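Tanner 875 Slab Table: Finish and Surface Review

The Tanner 875 is a side table with a textured top, sold by Kendoteo as a flat-packed kit. The number refers to the length of the top in millimeters. It has been in daily use in my workroom since August as a surface for reading, sorting mail and small repair jobs. My comments cover the top and its coating first, then the base, then the assembly.

Surface texture

The grain is brushed deep. Soft material between the growth lines has been removed at the factory, and what remains is a set of ridges with dark fissures between them. A fingernail catches in the larger ones. Under a sheet of printer paper the ridges come through the pen stroke, so writing needs a pad or a clipboard. A mug stands level in most positions. A small screwdriver bit or a watch screw does not stay where it is put; it rolls into the nearest groove and stays there until it is picked out with tweezers.

The product page offers this top in two colors. Mine is the warmer of the two, running from orange and amber to dark brown, with the fissures close to black. The lighter one, which I saw in the showroom, hides dust better.

Coating

Kendoteo lists the finish as a clear gloss. On a flat board gloss is easy to judge, but on brushed grain the reflection breaks up into patches, and with a lamp or window at a low angle one corner of the top can wash out to pale gray. Moving the lamp behind the chair cured most of it. Buyers who read at the table in the evening should ask about the satin version, which costs 44 dollars more and was out of stock when I ordered.

Resistance to liquids is good. Water left for 2 hours left no ring. Coffee wiped off the ridges at once but had to be brushed out of the grooves with an old toothbrush. Rubbing alcohol dulled a test spot on the underside, so I would keep solvent work off it.

Cleaning

A flat cloth cleans the ridges only. Lint, crumbs and thread ends settle on the grain and a dry cloth drags them along without lifting them. The best result came from a soft brush attachment run parallel to the grain, followed by a barely damp cloth. Running the brush across the grain pushes debris deeper. Microfiber snags on the sharper edges and leaves fibers behind. Plan on doing this weekly. 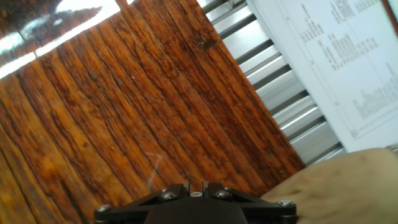 Flekico

A pale thread is easy to find on the dark streaks. Crumbs near the color of the wood are harder, and I usually find them by touch. The glare patch in the corner is typical of the gloss coating.

Base and assembly

The base is powder-coated steel with four bolts per side. All bolts are the same length, and the hex key supplied is soft; use a proper one. The threaded inserts in the top were square to the surface on my unit. Stated load is 300 pounds. I have not tested that, but there is no sway with a bench vise clamped to one end. The plastic feet adjust by hand and hold their setting.

I compared it in the store with the Plakus side table, which has a sanded top and a lighter frame. The Plakus is the better writing surface and wipes clean in one pass. It also flexed when I leaned on a corner.

Verdict

Recommended as an occasional table or a stand for lamps, books and paper. Not recommended for model making, sewing or any job with parts smaller than the grooves, unless a cutting mat is kept on top.

Texture and color: 4 of 5
Coating: 3 of 5
Ease of cleaning: 2 of 5
Base: 4 of 5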